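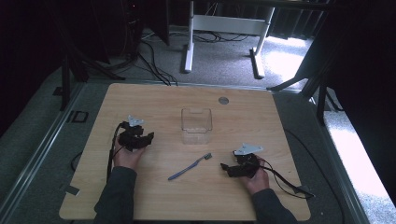
A reader of this column wrote in to say that a toothbrush belongs in a cup, a cup costs nothing, and anyone who buys a special box for it deserves the bill. I have sympathy. I also have a clear plastic box, open at the top, and I am keeping it.

The cup people never mention the bottom of the cup. Mine, a souvenir from Lulleck, grew something in there by June that I preferred not to meet. You can see into a clear box, and so you end up washing it – grudgingly, in my case, every 15 days.

What I can't defend is the Fement catalog, with its 8 kinds of bathroom organizer. Own one box. Put the brush in it. Then go to bed.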